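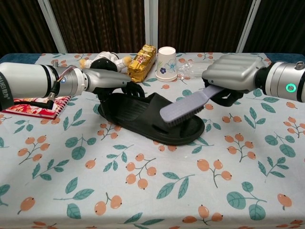

Slide sandals: cleaning and care — frequently asked questions

Last updated May 12, 2020

These answers apply to one-piece and two-piece moulded slides with a single wide strap, including the Olum and Damer ranges. For suede, cork or leather footbeds, see the separate care sheet.

How often should slides be cleaned?

Every 2 weeks if worn daily with bare feet. Slides kept for the pool or shower need a rinse after each use and a full clean once a month. In July and other hot spells, go by the feel of the footbed. A slippery surface means that skin oil and soap have built up.

What do I need?

A hand brush with medium bristles, a bowl of lukewarm water, a small amount of washing-up liquid and a dry cloth. A nail brush will do for children's sizes. Do not use wire brushes or the green side of a kitchen scourer. Both leave scratches that hold dirt.

What is the correct method?

Knock off loose grit and rinse the sole. Wet the footbed, add a few drops of washing-up liquid and hold the slide steady by the strap. Scrub from heel to toe with short strokes, keeping the bristles flat. Turn the brush on its edge for the angle where the raised rim meets the footbed. Rinse until the water runs clear.

How do I reach under the strap?

Work from the toe opening first, then from the heel side. If the brush head is too wide, use an old toothbrush. Do not fold the strap back on itself. On two-piece models this strains the joint at the sole.

Can I clean them on a table?

Yes. A wipe-clean tablecloth is suitable. On fabric, put a tray or an old towel underneath and use a damp brush only, then finish the rinse at the sink. Clean the outsole first if the slides have been worn outdoors.

Can they go in the washing machine or dishwasher?

No. Heat can shrink the foam and the two slides of a pair may not shrink by the same amount. Damage of this kind is outside the guarantee.

How should they be dried?

Wipe with the cloth and stand them on their sides at room temperature, away from radiators and direct sun. Drying overnight is normally enough. Lined straps can take longer.

Black slides have gone grey or chalky. Is this wear?

Usually it is dried soap or hard water scale. Wipe with one part white vinegar to four parts water, leave for a minute and rinse well. If the grey remains, the surface itself has worn and cleaning will not restore it.

The smell comes back after washing. What next?

Spread a paste of bicarbonate of soda and water over the footbed, leave for half an hour, then scrub and rinse. Check that the slides are fully dry before putting them in a cupboard or bag — a closed bag is the most common cause.

Can I use bleach?

No. It fades dark colours and makes the foam brittle.

Which brush do you supply?

The Jukeo hand brush, item 394. The narrow Oshima brush, item 1550, is meant for straps and rims. Rinse either brush after use and store it with the bristles facing down.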